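Talk notes: Stagger and rear tire wear on short dirt ovals
3 min read
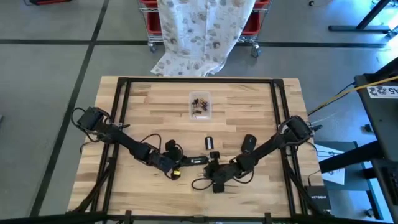
Why does a car that is quick on lap 20 go loose by the end of the feature?
The right rear grows as it heats, stagger increases, and the car keeps turning after the driver has stopped asking it to. Lower grip as the track dries out adds to it.

Open with the Plinthorpe data. Three nights in April, same car, same right rear compound. Pause on the lap chart before giving numbers.

Point 1. Cold stagger is only a starting figure. Measure again straight off the track, before the tires sit. Crews who log only the cold number are tuning to a car that exists for two laps.

Point 2. Line choice. Running the cushion loads the right rear longer. The Lalletti car ran high for most of a 107-lap race and finished with roughly 3 psi more gain than on the bottom line. Say clearly: one car, one night.

Point 3. Gearing. More rollout on the right rear changes the effective final drive. Small – but it shows up on restarts. Skip this if short on time.

Point 4. Prislow bleeder valves. Set them against a known gauge. The Oda gauge read low until it was recalibrated, so the first night's pressures are left out of the chart.

Expected question: does this hold for a 200-lap race? No data past 107. Do not guess.

Close on the log sheet. Handouts at the door.

Comments (3)

dirtlate_dad: Do you bleed before or after hot laps?

RRcorner: We see the same on a heavy track, just later in the run.

halfmile: Log sheet link is dead for me.

Contact | Copyright 2023 | Back to top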